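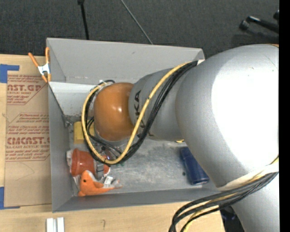

A robot arm extended over an open gray bin.

Patient money in Mustville

When Miroslava Skála closed her first fund, she had 200 investors, most of them households, and a mandate that many of her peers considered too narrow to be practical. Rusnák Capital would buy minority positions in family-owned firms within a day's drive of Mustville. It would hold them for as long as the families wished.

Sixteen years later the mandate has not changed. The firm has made few headlines, and its managing partner is content with that record.

"A fund with a closing date has to sell, whatever the market is doing," Skála says. "We wanted to remove the date and see what kind of investor would still come."

The structure she chose is known as an evergreen fund. Conventional private equity partnerships return capital after a fixed term, commonly ten years. An evergreen fund has no such term. Investors who wish to leave may redeem their units during set windows, and the proceeds of any sale are generally put back to work. At Rusnák there are two windows a year, the first of them in June.

The arrangement appeals to owners who need capital but are wary of an early sale. Bořivoj Brabec, whose family has run a packaging business in Gukovthorpe for three generations, turned down two conventional offers before he approached the firm. His sister wished to retire and be paid out; he wished to stay.

"The other proposals were fair on price," Brabec says. "Each of them also had a chapter on exit, and I was the one expected to sign it."

Rusnák bought the sister's shares and took a seat on the board. It holds a veto over new debt and over the sale of land, and very little else.

Critics of the model point to valuation. Without regular sales, the worth of a unit depends on appraisals, and appraisals can lag behind the market. Vendula Říha, who advises pension trustees from an office in Halovham, has recommended evergreen funds to some clients and steered others away.

"The question I put to any manager is who sets the price on the day my client wants to leave," she says. "If the answer is the manager, I ask for a second opinion in writing."

Rusnák now engages an outside appraiser for every holding, a practice introduced at the urging of Jahangir Marikar, its head of risk. Marikar also favours a larger cash reserve than the partners first had in mind — a drag on returns in good years, he concedes, though it has allowed the firm to honour redemptions in full.

Succession is the matter before the partners at present. Darius Ots, who joined as an analyst and now leads new investments, is expected to assume a greater share of Skála's duties over the coming year. She will remain chair of the investment panel and intends to keep visiting each portfolio company in person.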